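I have been told three times now that bins will fix my kitchen. Naomi Mohamedi told me twice, and the third time it was a woman in the checkout line at Trakov, holding 9 of them.

So I gave in and bought 2, in November, and I have been keeping score since. The theory goes that if every loose thing has a container, you stop losing loose things. My theory is that you lose the same things inside a container. Before the bins, the chopsticks lived in the drawer with the spatulas, and I could find them with my eyes shut. Then they got a pink plastic bin to themselves, big enough for a roast chicken, and I have to clear half the table to set it down.

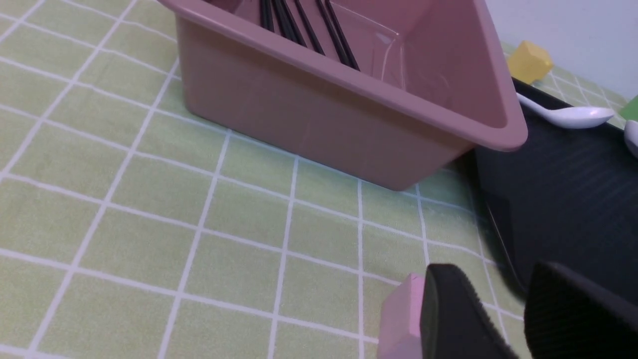
Naomi says I'm supposed to put the spoons in there too. Fine, but then it's a drawer without a dresser around it. I asked her what goes on the black tray, and she said "whatever's in transit," which to me sounds like the old pile with a rim. Spoons land there. So do toy blocks.

I'll give the green tablecloth some credit. I bought it for the grid, thinking I'd line things up along the squares, and for a week or so I did. I still like looking at it. It creases if you so much as lean on it, though, and I'm not ironing a tablecloth.

The drawer, meanwhile, is still full. I don't know with what. Naomi wants me to try a divider next, the adjustable kind, and I've said I'll think about it.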